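5 Recording demonstrations by remote control

This section covers driving the simulated mobile base by hand to record navigation demonstrations in Trulteck Teach. Complete Section 4 (controller pairing) before you begin. Arm demonstrations are covered in Section 6.

5.1 Before you start

1. Start the simulator and wait for the status line to read Ready.
2. Open the Session panel and select the Kimholm room set.
3. Enter an operator name. The name is stored with every episode and cannot be edited once the session is closed.
4. Set Control mode to Manual. The autonomy light on the panel goes grey.
5. Hold both sticks at centre and press Calibrate. Release the sticks when the tone sounds.

Note: If the base creeps after calibration, increase the stick dead zone by 2 points and calibrate again.

Caution: Do not connect a physical base while Control mode is set to Manual in the simulator. Both will respond to the same controller.

5.2 Driving to a target object

The task text appears at the top of the operator window. In the Kimholm set most tasks name a single object, for example "go to the potted plant". The episode counts as complete when the base is stopped, facing the object, inside the stopping distance set for the task.

1. Read the task text in full, then press Record. The timer starts with the first stick movement.
2. Turn on the spot until the target enters the onboard view. Use the right stick only.
3. Drive forward with the left stick. Keep speed changes gradual — abrupt inputs are copied by the trained policy.
4. Correct the heading while moving. Avoid stopping to turn unless the path is blocked.
5. Centre the target as you close in. Walls seen at an angle make distance hard to judge, so take the range from the point where the object meets the floor.
6. Release both sticks and wait for the speed readout to show zero.
7. Press Mark End. Press Discard instead if the base touched a wall or object.

Note: Do not reverse to recover from an overshoot. Discard the episode and record it again.

5.3 Checking the onboard view

Pause playback at any point to inspect a stored view. With the potted plant as target, a view from the approach should show the pale leaves clear of the red wall behind them, with the pot and the base of the wall both in sight. In the view below the plant is still left of centre and the floor ahead is clear, so the correct input is a slight left turn with forward speed held.

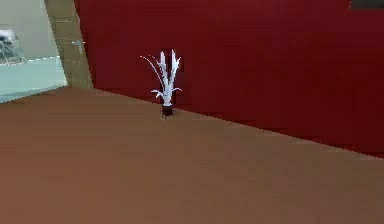

5.4 Saving and exporting

1. Open the Episodes tab and play back each episode at double speed.
2. Tick Accept for each episode you want to keep. Episodes left unticked stay in the session folder but are not exported.
3. Select Export and choose the Gradstead format. Moschos format drops the stick inputs and is suitable for viewing only.
4. Confirm that the episode total in the export log matches the Accepted total in the tab.

Caution: Closing the session during export corrupts the index file. If this occurs, run Rebuild Index from the Tools menu before recording again.

Error 102: controller lost during recording. The current episode is discarded. Reconnect and repeat step 5 of Section 5.1.

Error 549: task text missing. Reload the room set.

Section maintained by Natalia Beltrán. Last revised Saturday, November 19, 2022.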